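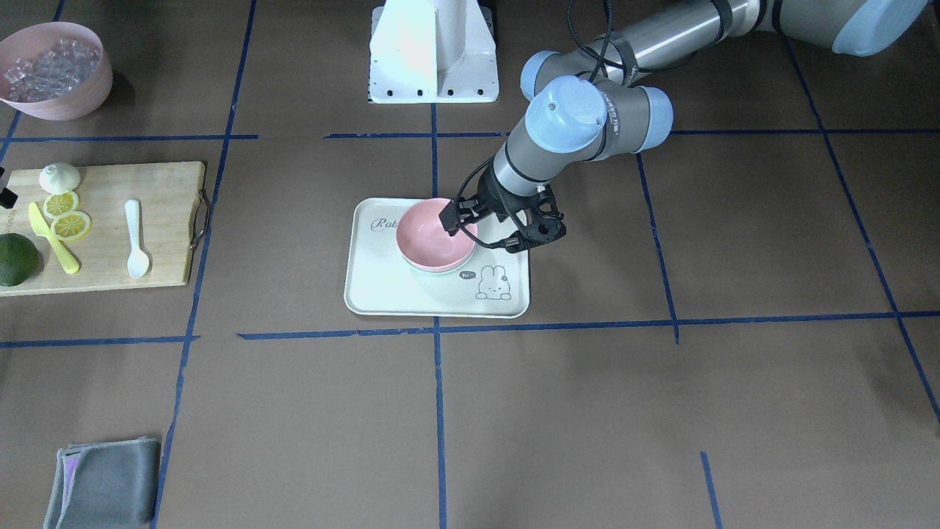
The Gandstead Lamp is a stage play with songs in two acts, first put on at the Favness Playhouse, a small repertory theatre with 422 seats. It is set over a single night in the back room of a dance hall and follows a retired singer who has been asked to perform one last time. The play has been described in its own publicity as "the show that saved Favness". The evidence for this is thin.

Background

The play was developed by the Athumani Company, a touring group that had until then worked mainly in schools and church halls. According to the programme for the first run, the script grew out of conversations with former dance hall staff in Gandstead. No recordings or notes of these conversations have been made public, and an early draft held by the playhouse contains none of the speeches later said to be word for word. Later editions of the programme changed the phrase "taken from interviews" to "inspired by local memories".

The Basach Theatre, which shared the cost of the first production, has at times been credited with commissioning it. The surviving agreement covers only the loan of lighting and the use of a rehearsal room.

Plot

The singer, who is never given a name, arrives to find the band has gone home and only the pianist is left. In the first act the two argue over which songs to keep. A lamp on the piano goes out whenever she tells a lie, a device the pianist notices long before she does. The second act is the performance itself, broken up by stories about her marriage, her debts and a fire at the hall. The lamp stays lit for the final story, which contradicts most of what has gone before. Supporters of the play regard this as its great strength. Others have pointed out that the fire is given two different years in the same speech, and that the published text does nothing to suggest this was meant.

Productions

The original staging opened in August and ran for four weeks. It was played on a bare floor with an upright piano, and the audience sat on three sides. A revival at Basach used a full set and a band of four, and added 20 minutes to the running time. Reviews of the revival were cooler, and several complained that the singer could not be heard above the drums.

The claim that the first run sold out appears in most later accounts. Box office returns give the best single night as 397 tickets, and the average was well below that. A figure of 542 sometimes quoted for the opening night is more than the building can hold.

Music

The score is made up of older dance tunes and three new songs. The best known of the new ones, "Leave the Door", was for some years sold as a traditional Gandstead song. No version of it from before the play has been found.

Reputation

The play is still taken up by amateur groups, helped by its small cast and low costs. Its part in the recovery of the Favness Playhouse is hard to judge. The theatre's debts were cleared in the same season, but its accounts show that most of the money came from the sale of a car park.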